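Can a robot do the boring jobs yet?
Posted 4/8/20 by Leonidas Panagiotou

Chatty question, sorry! I'm after a machine for two chores – clearing dishes and tightening up the furniture we sell at the Evdale shop. The metal bracket screwed to the timber is my favourite test, because it's such a fiddly spot to reach. 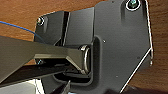 I can do 36 of those before lunch, so is it worth waiting?

Margaritis
Wait, mate. I've looked at the Wotix arm and I reckon shiny round pins are murder for any gripper. Mine's a 9 out of 10 for patience and a 2 for speed.

letach98
Dishes are easier, I think? Big rim, plenty to grab. I'd still wash my own though.

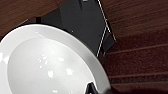 White bowl, empty, on the wood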